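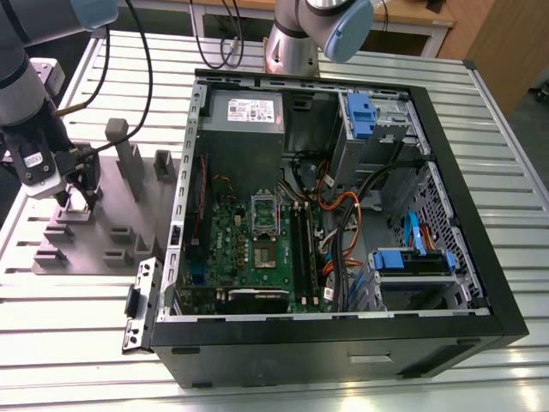 Desktop tower on its side with the panel off

Pruten Community Boards > Home Computing > Keep it or replace it?

mapleporch
Posted 2020-12-06
Hello all, long-time reader and very rare poster. I'd love some opinions before I spend money I don't need to spend. I have a big desktop tower that I bought when my youngest was starting school, so it is 12 years old now, and it has been a good, faithful machine. I do my church newsletter on it, my recipes, my family tree (which has gotten completely out of hand, but that's another thread!) and a fair amount of looking at quilts I will never make. Lately it takes forever to wake up and forever again to open the browser. I can make a cup of tea and drink a good part of it before I see my email.

The man at Olteanu Computer in Clomell looked it over and told me to put it out to pasture. He had a nice little Grister mini in the window and was very kind about it, but I drove home feeling a bit pushed. It has 4 gigs of memory and the original hard drive. Is it silly to want to keep it going?

solderandsocks
Not silly one bit. Swap that hard drive for a solid state one and you'll think somebody gave you a new computer. I paid 40 dollars for mine, used a free program to copy everything over, and my desktop picture of the lake was sitting right there when it came back on. Lay the tower down on its side before you start. I did my first one standing up and dropped a screw down behind the power supply, and I was shaking that case like a piggy bank for the rest of the evening.

tallgrass_ed
I'm going to be the grump, sorry in advance. I love old machines and have a basement full of them to prove it, but 12 years is a long time for a power supply and a board. You can put a fast drive in there and then have something else quit in March, and now you've got a nice drive and no computer. The shop isn't always out to get you. I'd buy the mini and enjoy it.

solderandsocks
Ed, if something else quits she takes the drive out and puts it in the next one! She isn't out a dime. We've had this argument before and I believe I won it.

tallgrass_ed
You did not win it, I went to supper.

mapleporch
You two are making me laugh. I should have said that the thing I'm really afraid of is losing the family tree. Those files go back a very long way and some of the cousins who told me the stories are gone now.

quietkeys
Then before anybody touches a screwdriver, please copy that folder somewhere else! Two places if you can, and let one of them be a thumb drive that lives at your kid's house. I lost 4 years of pictures to a drive that had been "just a little slow" and I still get a stomachache thinking about it. A slow old hard drive can be a drive that's getting ready to go. You can argue about the rest after.

On the actual question I'm somewhere in the middle. I'd do the new drive, add memory if the board will take it, and blow out the dust while the side is off (take it out on the porch, hold the fan blades still with a finger, and don't wear anything you like). Then start a little envelope for the next computer, so you can pick one when you feel like it.

tallgrass_ed
Quietkeys is right about the copies, and that goes for everybody reading. I'll also give some ground on the dust. I cleaned out my sister's tower last winter and pulled enough cat out of it to make another cat.

mapleporch
All right, the family tree is on two thumb drives as of this afternoon, and one of them is in my purse to go to my daughter's. I've ordered a solid state drive and my grandson is going to come help, mostly for the pie. Ed, I wrote down the name of the Grister just in case, so don't be sore with me. Does anybody know if I need a special little bracket to hold the new drive? The picture on the box makes it look awfully small.

solderandsocks
It is small! A bracket is nice if your bays are the big kind, but plenty of folks just use a bit of sticky tape and it goes right along. Save me a slice.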